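Informe de avance – Programa de ahorro de agua en comedores comunitarios de Plondau
Destinatario: Fundación Endus
Responsable: Nighat Dogar

Entre octubre y diciembre el programa trabajó con 18 comedores, 3 más que en el periodo anterior. El módulo de lavado de vajilla ya forma parte del curso básico. 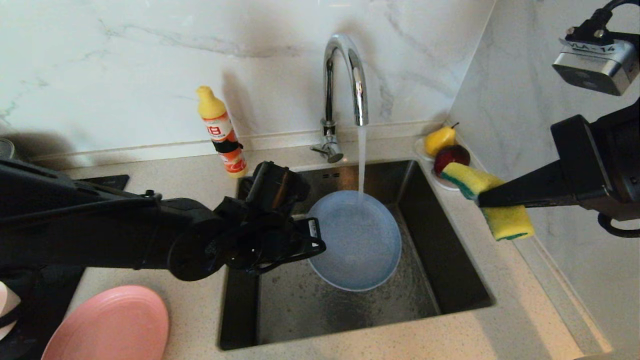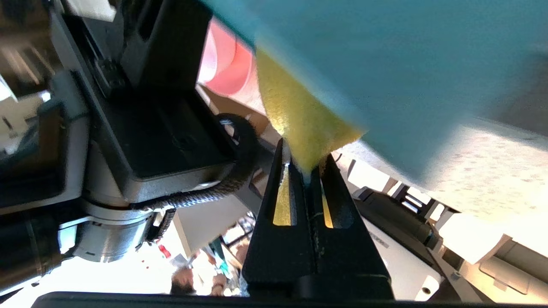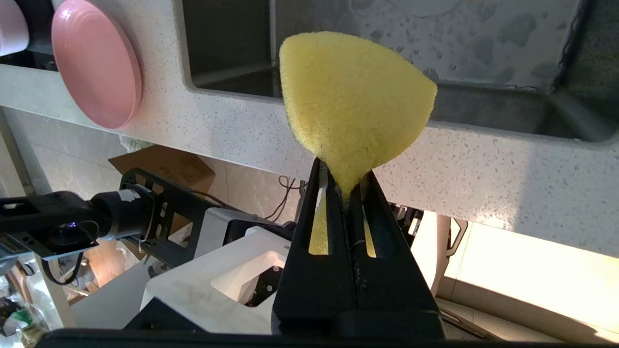
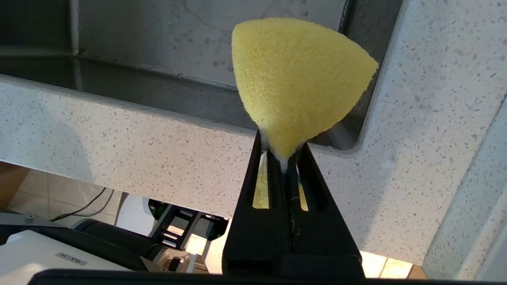

Módulo de lavado: plato bajo el grifo (primera imagen) y esponjas (las tres siguientes).

Actividades realizadas
Se instalaron contadores en 10 cocinas. La empresa Nillby entregó las piezas con retraso y las demás instalaciones pasan al próximo trimestre. El manual se tradujo al vietnamita con apoyo de la asociación Phùng – falta revisar el capítulo de facturas.

Resultados
El consumo bajó casi un 18 % en las cocinas con contador. En dos de ellas no hubo cambio, al parecer por fugas en la red interior.

Presupuesto
El gasto se mantiene dentro de lo aprobado, salvo en transporte. Solicitamos trasladar a esa partida el saldo de imprenta.

Próximos pasos
Reparar las fugas, completar las instalaciones y celebrar 4 talleres. Queda pendiente la firma del convenio con el ayuntamiento.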